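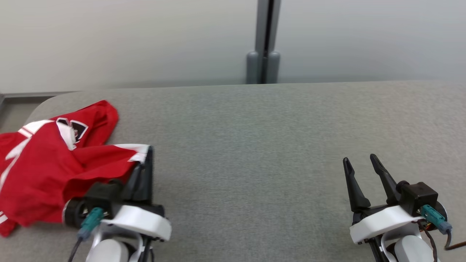
Red shirt turned my whole load pink. Can any of it be saved?

Posted by Kittipong Thaweesak in Laundry & Stains

I moved into my own place in May and had been feeling pretty smug about how well the laundry was going. Then I washed a new red T-shirt with everything else I own. The everything else used to be white and light gray. It is now the color of a strawberry milkshake that somebody left on a windowsill.

The victims: undershirts, two pillowcases, a set of towels from my aunt, and one white dress shirt (cotton, Plenard, the only nice shirt I have). Warm wash, normal cycle. I caught it before anything went into the dryer, which I understand is the one smart thing I did. Everything is sitting in the bathtub in cold water while I type this.

What do I do next? There's a bottle of chlorine bleach under the sink that the last tenant left behind, and I'm tempted. Also, is the red shirt going to keep doing this forever, or does it get it out of its system? I like the shirt. The tag says "wash with similar colors," and I took that to mean other shirts.

Ottar Sjöberg

Step away from the bleach for a minute. It may work on plain white cotton, but it can also turn some dyes a fairly determined yellow, and if there's any spandex in those undershirts it will ruin the stretch. A bottle of unknown age is no bargain either. Bleach loses strength as it sits, so you'd be guessing at the dose.

What you want is oxygen bleach, the powdered kind. Check that the label says it's for colors as well as whites. Keep the clothes wet. Dissolve the powder in the warmest water the care tags allow, using the amount on the package, and don't go heavy on the theory that you're extra upset. Put everything in and make sure it's all under the surface. Anything poking out will stay pink and you'll have a souvenir.

Then leave it alone. The package may say 30 minutes, but for dye I go overnight on sturdy cotton. Stir it when you walk past. In the morning, wash the lot as usual, without the red shirt, and look at it in daylight before you decide anything. Bathroom bulbs are very forgiving. If it's still pink, mix a fresh batch and go again. My record is 2 rounds for a tablecloth and a pair of painter's pants, and the pants came out better than they went in.

No dryer until you're happy with the color. Heat makes the leftover dye much harder to shift.

The towels will probably be the slow ones, being thick. Do the dress shirt in its own bucket so it isn't sharing water with them. If the oxygen stuff gives up on you, there are color run removers sold in packets. They strip dye in general, including dye you paid for, so keep them for the true whites and keep the gray things well away.

As for the red shirt, most new ones bleed less after a few washes, and some never reform. Wet a corner, press it with a white paper towel, and see what comes off. Until the towel stays clean, it washes alone in cold.

Favwood

Just throw in a couple of those color catcher sheets and forget about it. I wash everything together at 60 and never had a problem. My whites are a bit gray but so is my hair.

Viklund

The sheets are for catching dye while it's loose in the water. They won't pull much of it back out of clothes that have already soaked it up, so I wouldn't count on them for the rescue. Fine as insurance next time.

Ottar has the rest of it covered. One thing to add: whatever you end up doing, never put chlorine bleach in the same tub as vinegar or anything with ammonia in it. People get to the desperate stage with these things and start emptying the cabinet. The fumes are dangerous and your towels aren't worth it.

Comment from Kittipong Thaweesak

Update after one night in the tub. Undershirts and pillowcases are white, or white enough for things hardly anyone sees. The dress shirt is fine apart from a faint blush inside the collar. Towels are still pink and going back in tonight. I did the paper towel test on the red shirt and the paper towel is now also red.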